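How to Line a Small Trash Bin So the Bag Stays Put

I love a tiny trash bin. I keep one beside my craft table, one in the bathroom and one by the bed, and for years every single one of them had a bag that slid down inside the minute I tossed in something heavier than a tissue. If that sounds like your house, good news, the fix takes a minute and you probably have everything already!

What you need

A small round bin
Thin bags, a little bigger than the bin
One wide elastic band (optional, but I'm a fan)
A spare bag or two for the bottom

Step 1. Pick the right bag

Stand the bag next to the bin. You want it to reach from the floor to the rim with a hand's width left over for folding. Too short and it pops off, too long and you get a big floppy skirt around the outside. I like the thin see-through kind in a pale color because I can tell at a glance when it's getting full (and when an earring has gone in by mistake, which has happened to me more than once).

Step 2. Stash the spares

Fold one or two extra bags flat and lay them in the bottom of the bin before the liner goes in. My friend Morven Strachan taught me this one and I use it everywhere now. When you pull out a full bag, the next one is sitting right there.

Step 3. Open it up and let the air out

Shake the bag open, drop it in and push the bottom down with your fist. There's always a pocket of air trapped between the bag and the bin, so run your hand down the inside wall and slowly work it up and out. Take your time with this part. A bag that's puffed up in the middle holds half of what it should.

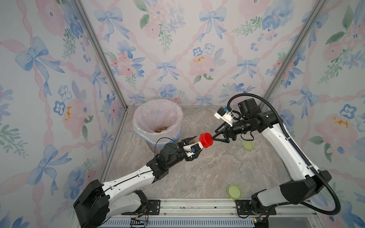
Next comes the fold, my favorite bit. Turn the top of the bag down over the rim all the way round, keeping the cuff as even as you can, and smooth it with your thumbs. If there's slack, gather it at the back, twist it once and tuck the twist under the cuff. It should feel snug, but don't stretch it so tight that the plastic goes white.

Step 4. Add a band if you need one

Slip the elastic over the cuff, just below the rim. Smooth-sided bins really benefit from this!

Step 5. Give it a test

Drop in something with a bit of weight, like a jar lid or a bottle cap, and see if the cuff moves. If it does, tighten the twist and try again.

Changing the bag

Take the band off first, lift the cuff straight up and tie the corners together. Wipe the rim while the bin is bare, then grab your spare from the bottom and start again from Step 3.

Solveig Boström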